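Osico Releases Stitico 2, a Planning and Perception Toolkit for Tabletop Robot Arms

March 23, 2023 -- Osico today released version 2 of Stitico, its software toolkit for programming and testing robot arms that pick up, move and set down household objects. The new version combines the motion planner, the camera-based perception module and the simulator in one package. Until now the three were installed and licensed separately.

Stitico 2 is meant for engineering teams that want to develop a task in simulation before they book time on a physical arm. A task is written once, as a short script, and can then be run against any of the scenes in the built-in library. The library ships with 273 objects and 13 base scenes, and users can change the table, wall, floor and lighting of each scene from a settings file.

"Most of our customers were already using the planner and the simulator side by side, with a lot of glue code in between," said Samira Hakim, head of product at Osico. "They had to keep two sets of object models and two sets of camera settings, and the two drifted apart. We spent most of the last year getting rid of that."

Camera views from the gripper

The perception module now accepts images from cameras mounted close to the gripper as well as from fixed cameras that look at the whole work area. Views of this kind are hard to work with. The fingers block part of the image, objects run off the side, and glossy surfaces produce reflections that can be taken for real edges. Stitico 2 estimates the position of an object from the part of it that is in view and reports a confidence value with each estimate. If the value is below a limit set by the user, the planner asks for a second view before it commits to a motion.
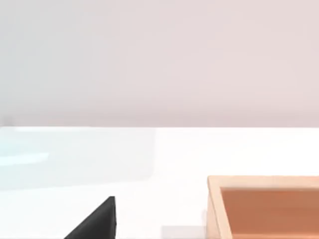 A Stitico 2 simulated view with one gripper finger, a glossy white tabletop and the corner of a wooden tray.

Masks for the robot's own fingers are generated from the arm model and no longer have to be drawn by hand. When a gripper is swapped for another, the masks are rebuilt the next time the scene is loaded.

Slower, better controlled placing

The largest change to the planner concerns the last part of a placing motion. Earlier versions treated the release point as a single target. Version 2 splits the move into an approach, a lowering phase and a release, each with its own speed and force limits. The lowering phase can be paused, checked against the camera estimate and corrected sideways before the object is let go.

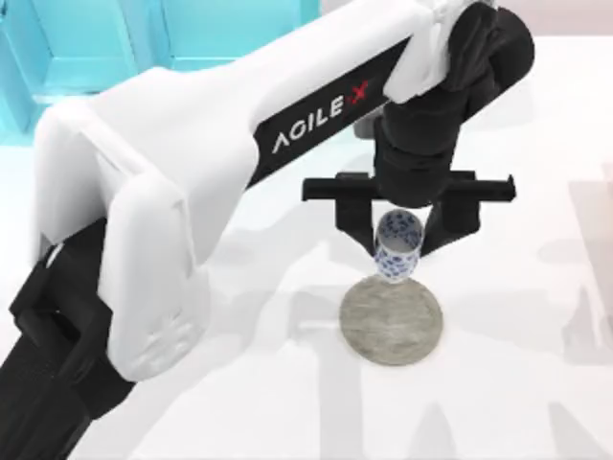 A simulated AGILE X arm holding a patterned cup just above a round gray coaster.

Each phase is written to a log that can be replayed step by step. The log stores joint positions, gripper opening and the object estimate on the same clock, so a failed run can be compared with a good one without lining up files by hand. Logs from version 1 can be opened in the new viewer -- they will not include the phase markers.

Osico tested the release with Skomton, an integration firm that builds small workcells. In February, Skomton ran 500 simulated placing trials with the new planner, using its own scripts and the standard scene library. The company reported two problems with the way the planner handled tall objects near the edge of a table. Both are fixed in the version released today.

Changing surfaces and materials

Scene variation has also been reworked. Users can now assign a different surface to the table in each run, including worn wood, plain white and stone finishes, and can do the same for the objects on it. The arm, the script and the camera positions stay the same, so any change in results can be traced to the change in appearance. 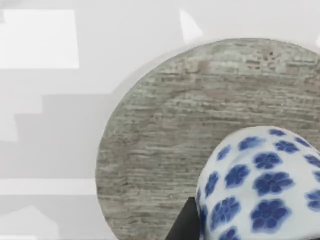

Variation settings are saved with a seed number, and a run with the same seed will rebuild the same scene on another computer. Teams that share results across offices asked for this more often than for any other feature, according to Hakim.

"A planner that has only ever been tried on one table is not ready for a customer site," Hakim said. "We want people to find the bad cases at their desks. Some of them will be our bugs, and we would like to hear about those too."

Availability

Stitico 2 is available for download today to all customers with a current license. New licenses are sold for a term of 365 days and include updates and email support. The installer needs roughly 13 GB of free disk space with the full scene library. A smaller installer without the library is offered for computers that run only the planner.

Support for version 1 will continue through the end of each customer's present term. A migration guide, release notes and sample scripts are included in the documentation folder. Training for new users is handled by Mansour, Osico's training partner, in both online and on-site sessions.

About Osico

Osico develops planning, perception and simulation software for robot arms. Its products are used by integrators, equipment makers and research groups.

Press contact: Samira Hakim, Osico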